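Red serving tray, plastic, textured base
Reltorska kitchen & table

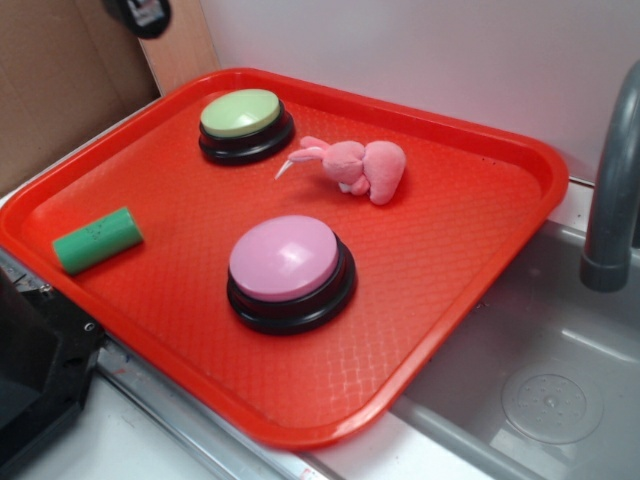 Raised rim all the way round, rounded corners, so stuff stays on when you tip it a bit. Diamond pattern on the inside floor. Good for tea things, good for small bits that would otherwise end up on the floor. We sell a lot of these to playgroups and to people with toddlers.

Colour: red. More orange in strong light, please dont send it back for that.
Finish: slightly glossy
Length: 38 cm
Weight: not heavy. Will weigh one properly when the new box is in.
Care: warm soapy water, soft brush for the pattern. No scouring pads. Not for the oven, not for the hob.

Price: 71 kr each, 3 or more and postage is on us. Tray only, toys and buttons not included.

Stock
Red in now. Blue back in April, hopefully. Green finished, no more coming.
Order before noon Friday to get it out same week. Collection from the Isutstead shop also fine, ring first.

Questions we get
Does it stack? Yes, rims sit one inside the other. Give them a twist if they stick.
Can you print a name on it? No. Paint pen on the underside works, wears off evntually.
Bigger one? Not in red. Ask Shireen about the long grey one.

From customers
"Second one, first went to my sister. Crumbs do get in the pattern but a brush sorts it." Mireille Haddadin
"Lives next to the sink, gets used for everything." Phúc Phan

Bulk orders (schools, cafes): write to Huệ Huỳnh, say how many and when you need them by.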